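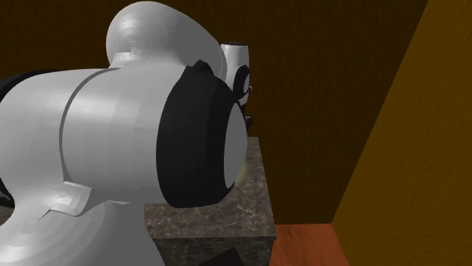
Undar College has opened late applications for its December intake, with 70 places available to people who did not name the college in the first admissions round. Applicants need a total score of 332 out of 400 and 3 passes at the final school examination. The places are in surveying, food science and automation.

Forms are issued by the Lundby admissions office and must be returned there by 4 pm on the closing day. Scores from the first round are carried over and no second test is set.

"Choices made in the first round do not affect ranking," said Joanne Rowbotham, head of admissions.

Enquiries: Annick Bouvier, Lundby admissions office.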